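Cleaning scuffs off a white worktop

Grey marks on a matt white top are mostly rubbed-off rubber and pencil. Don't go at them with a scouring pad, as it leaves shiny patches that stay for good.

Put 200 ml of warm water in a small tub with 2 drops of washing-up liquid. Dip a soft sponge, wring it out hard and wipe in straight lines from the back edge to the front. Rinse the sponge and go over the top again with plain water, then dry with a tea towel.

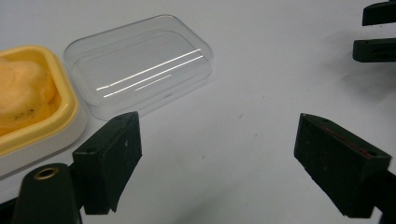
Photo: Hedvig Solberg / Misero

Keep the sponge in an open tub so that air can get to it. A lid holds the damp in and the sponge smells within days. Dark specks on a sponge that don't rinse out mean it should go in the bin.

Clear plastic boxes are good for dry bits such as pins, fuses and spare screws. Wash them by hand in lukewarm water and wipe with a lint-free cloth. Paper towels scratch them. If a box has gone cloudy, soak it for almost an hour in 600 ml of water with a splash of white vinegar.

Stubborn marks on the worktop: bicarbonate paste, left for a minute, then rinsed. Test a corner first.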